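March, archive work diary, continued

Started at the Grajales deposit at 8:10. The heating in the strongroom had gone off overnight and the logger read 13 C at 46 percent relative humidity, which is inside the limits, so I left it alone and noted it on the sheet.

Box 3 is finished. It holds the mill ledgers, 1880s to the first war, in the order the family kept them. I have retained that order. The earlier lister renumbered everything by size, and his numbers are still penciled on the spines, so each ledger now has two references and the old one goes in the "former reference" field. I will not erase his pencil. Two readers have already cited it in print.

Box 6 is worse. The bottom four volumes have red rot on the leather and the boards are detached on one of them. Tied with flat cotton tape, knot at the fore-edge, and put in a separate tray for Maritza Usuga to look at. She prefers to consolidate before boxing. I would box first, but it is her decision.

The running count for the whole deposit stands at 453 items. The accession register says 450. The difference is three loose plans folded inside a rent book, which the register counted as part of the book. I have given them their own numbers and cross-referenced them. Jamshid Safavi wants the register corrected. I would rather add a dated note beside the entry and leave the original figure readable, as we did with the Nundudcombe parish maps.

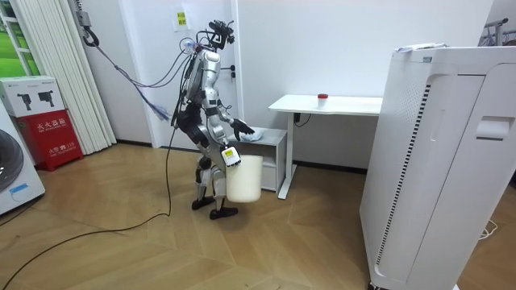 Item 313 took most of the late morning. It is listed as "deed, Nundudcombe, bad condition." It is a lease and a release, two membranes stitched at the foot, and the condition is fair apart from a hole along one fold. The seal is missing and the tag is present. The grantor's name is legible under raking light from the left and not otherwise. The parcel described is the long strip between the millrace and the lane, which settles where the Grajales boundary ran before the lane was moved. The 1902 map has it wrong, or at least has it on the other side of the race. I wrote out the boundary clause in full and put the rest in summary.

Lunch at 12:45.

Afternoon on the catalog. The Mivitz import rejected six records again, all for the same fault: a date range entered with a slash where the field wants a hyphen. Fixed by hand and imported clean at 2:20. The thesaurus terms for "fulling mill" and "cloth mill" are still separate, with no link between them, so a search on one misses the other. Sent a request to have them joined. I asked for the same thing last year.

Brellonow called about the shelving. The replacement uprights are the wrong pitch and will not take our existing trays. They offered adapter clips. I asked for the load rating of the clips in writing before anyone fits one, with the ledgers at the weight they are. Until that arrives the new bay stays unloaded and the oversize volumes remain flat on the lower plan chest.

Two inquiries answered. One wanted a baptism that falls in a gap in the register, and I sent the bishop's transcript reference instead. The other asked whether the mill bell survives. I have no record of it after the sale catalog, where it is lot 6, buyer not named.

Strongroom at 4:50: 14 C, 47 percent. Heating still off. Reported. Tomorrow box 7, and order more cotton tape, the 10 mm width.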